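Zundbridge Household Water Filter
Print this page | E-mail this page
25/08/2023

I have been buying supplies for mission and relief work long enough to distrust anything described as life-changing. So when the Weerakoon people asked us to carry the Zundbridge on our equipment list, I said we would put up a page once our own field partners had used it, and that the page would say what they found.

The Zundbridge is a gravity filter for one household. It is a two-part bucket with a ceramic cartridge in the upper half and a tap on the lower half. You pour water in the top and wait. There are no batteries and no pump. The maker rates the cartridge for 430 days of family use. I would not plan a budget on that number. Our partners draw from a river that runs brown for part of the year, and they have been scrubbing the cartridge far more often than the leaflet says to. Scrubbing wears it down.

What is in the carton
Upper and lower bucket, lid, one cartridge, tap with two washers, scrub pad, leaflet. The leaflet comes in English and French. Groups working in any other language will have to translate it, and we think they should do that before shipping and have a local speaker check it.

What our partners said
Consolacion Navarro handed out 16 filters through a parish clinic and went back to the homes in October. Five of them had been put away. In most of those homes the tap had dripped and the family had gone back to the old jug. She fixed the drips with a second washer. "It is a decent filter with a cheap tap," she wrote to me, and I have not been able to improve on that.

Janaka Bandara was kinder about it. He likes that a grandmother can lift the top half by herself, and he says families he visits are proud of having one in the house. I believe him — but pride in a new thing is easy to find in the first month, and I would like to hear from him again in a year.

Who should order
Groups with somebody living close by who will visit, carry spare washers and listen to complaints. If your plan is a short trip, a photo with the buckets and a flight home, please don't order from us. I know how that sounds coming from a supplier. Scripture tells us to give a cup of cold water, and I don't read it as permission to leave a broken tap in a poor woman's kitchen. 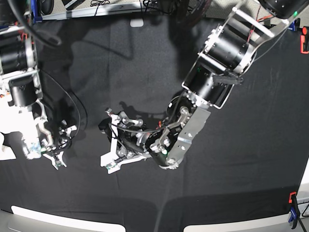
Spare cartridges are sold separately, and you should buy them with the first order. Customs took longer over the spares than over the filters the one time we sent them later. The Firkbridge cartridge looks the same and costs less, but the thread is different and it will not seat properly. Don't let anyone tell you it can be made to fit with tape.

Ordering
Sold to registered churches, clinics and charities only. Smallest order is 5 units; the freight rate gets better at 100. We add nothing to the freight charge. Write to Nataša Pavlović at the Gostenside office with your destination and the name of the person who will be doing the home visits. She will ask for that name, and she does turn orders down.

Returns are accepted on unopened cartons. Cracked buckets are replaced if you send a photo of the damage with the carton label.

3 comments | 16 shares
Print this page | E-mail this page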